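Filed under: Workshop Log / Automation / PC Refurb

10th July

Back on the Dell chassis. The question from the Jullport people is still whether an arm can take over any of the routine bench work on returned desktops, and after that whether the same setup could do small jobs in a house. Bülent Akbulut wants a yes or no by the end of the month. I can give him half of one.

Ran 20 attempts with the blue bracket this morning, all on the Pomare settings from January. Grip force left at 200 in the config. The approach is fine now. Seating is where the time goes – the last few millimeters over the processor area, with the memory slots close by and cables lying wherever the last tech left them.

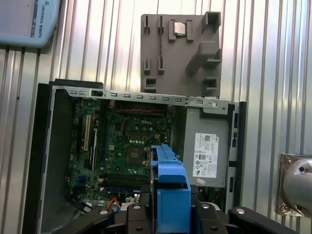

Can a machine do this job unattended yet?

Only the fetching and placing, with a person nearby for anything that involves a cable or a latch.

Bülent asked about laundry and dishwashers again. Same trouble as the cables, as far as I can tell. Soft things don't stay where the program expects them. Stumik quoted 3,575 for a force sensor that might help with seating. Not ordering until the Aditano fingers have had a fair try.

To do: rerun with the cables tied back, then loose. Save logs under job 922. Check the fixture screws before starting – one was backing out on Wednesday.

3 comments | 11 shares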